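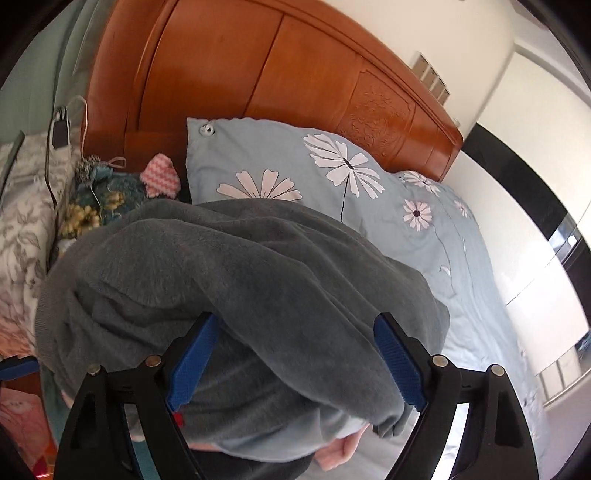 글 허옥희 | 감수 마노운 | 2020-05-21

담요는 왜 따뜻할까요?

진한 회색 플리스 담요가 침대 위에 뭉쳐 있습니다. 그 밑으로 하얀 꽃무늬가 있는 하늘색 베개가 보입니다. 이불에도 같은 꽃무늬가 있어요. 오늘은 침대에서 쓰는 천, 곧 침구에 대해 알아봅니다.

담요는 스스로 열을 내지 않습니다
담요를 덮으면 따뜻해지니까 담요에서 열이 나온다고 생각하기 쉽습니다. 하지만 열을 내는 것은 우리 몸입니다. 몸은 자는 동안에도 계속 열을 내보내고, 담요는 그 열이 빨리 달아나지 못하게 막습니다. 아무도 덮지 않은 담요 속에 온도계를 넣어 두면 방 온도와 똑같아집니다.

보송보송한 털 사이의 공기
플리스는 겉이 보송보송한 천입니다. 가느다란 실로 천을 짠 다음, 겉면을 긁어서 짧은 털을 일으켜 만듭니다. 보통 폴리에스터라는 실을 씁니다. 털과 털 사이에는 작은 틈이 아주 많고, 틈마다 공기가 들어 있습니다. 갇혀 있는 공기는 열을 잘 전하지 않아요. 그래서 플리스는 가벼운데도 따뜻합니다. 겨울에 참새가 깃털을 부풀리는 것도 같은 원리입니다.

이불과 베개가 하는 일
이불은 대개 겉감과 속으로 되어 있습니다. 속에는 솜이나 깃털을 넣습니다. 누비이불은 겉감과 솜을 함께 바느질해서 솜이 한쪽으로 몰리지 않게 한 이불이에요. 베개는 머리와 목을 받쳐 줍니다. 베개 겉에 씌우는 천은 베갯잇이라고 부릅니다. 땀과 침이 묻기 쉬워서 자주 벗겨 빨아야 합니다.

머리판
침대에서 머리를 두는 쪽에 세운 판을 머리판이라고 합니다. 베개가 뒤로 밀려 떨어지지 않게 하고, 앉아서 책을 읽을 때 등을 기댈 수도 있어요. 나무로 만든 머리판에는 꽃 모양을 새기기도 합니다. 바탕보다 무늬가 도드라지게 새기는 방법을 돋을새김이라고 부릅니다.

담요를 개어 봅시다
1. 담요를 침대 위에 넓게 폅니다.
2. 긴 쪽의 양 끝을 잡고 반으로 접습니다.
3. 손바닥으로 쓸어 주름을 폅니다.
4. 다시 반으로 접고, 한 번 더 접습니다.
큰 담요는 혼자 개기 어렵습니다. 둘이 마주 서서 귀퉁이를 두 개씩 잡으면 쉽습니다. 길이가 200cm인 담요를 반으로 접으면 100cm, 또 접으면 50cm가 됩니다.

낱말 풀이
침구: 이불, 베개처럼 잠잘 때 쓰는 물건
겉감: 물건의 바깥쪽에 대는 천
단열: 열이 오가지 못하게 막는 것

해 보기
컵 두 개에 따뜻한 물을 똑같이 담고, 하나만 플리스 천으로 감쌉니다. 17분 뒤에 온도계로 두 컵의 온도를 재어 공책에 적어 보세요. 물은 어른이 따라 주어야 합니다.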